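Do we really need to sort the fruit bowl?

Every September the same advice comes back, usually under a headline with the word "hacks" in it. Separate your fruit. Keep the bananas away from the apples. Decant everything into matching tubs. This year it was the turn of Bindis, the homeware shop on the corner, whose leaflet came through our doors with 13 tips for a calmer kitchen and, on the back, a price list for things to put the calm in.

I have my doubts. Tip four says a clear worktop "invites healthy choices". Does it? My worktop was clear for most of last month and I ate toast. Tip nine wants chillies, fruit and "loose bits" each given a home of their own, which in a kitchen the size of mine means moving the kettle into the hall.

Some of it is sound enough. Ripe bananas do hurry along whatever is next to them, and anyone who has left one beside an avocado knows it. But you can deal with that by putting the banana somewhere else - no purchase needed. The leaflet's answer is the Zurkmont range of stacking pots, and a full set would cost more than I spend on fruit in a season.

Intan Lubis, who runs the Vekport cookery evenings, is kinder about it than I am. She told me she likes to put things out well apart before she starts, so she can see what she has got, and then puts them away wherever they fit. She doesn't own a matching set of anything.

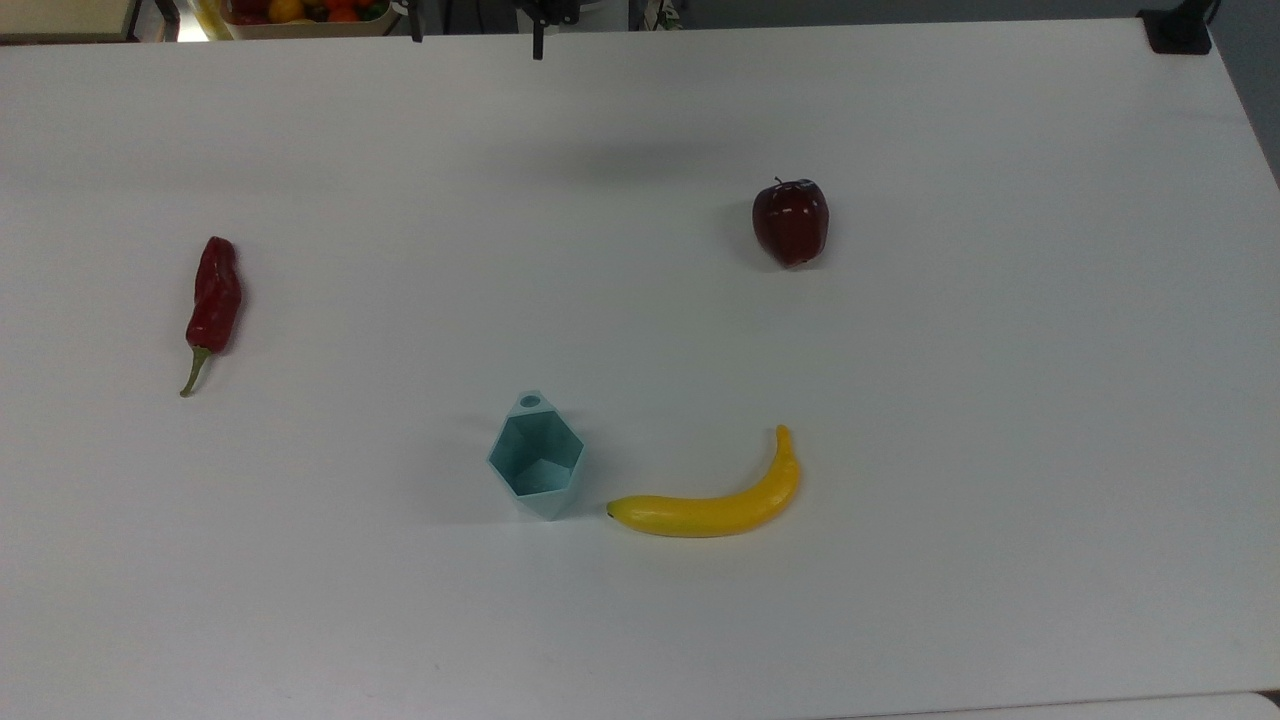 Vekport, September

A red chilli, an apple, a banana and one see-through pale blue pot, with plenty of white table between them. It looks very tidy, I'll give it that. Most things do when there are only four of them. Try it with a week's shopping and a bag of onions and then tell me about calm.

If you have followed the leaflet and your bananas are lasting longer, write in and say so, with dates please. I will print the best replies next time, including any from Bindis. Letters can be left in the box by the noticeboard.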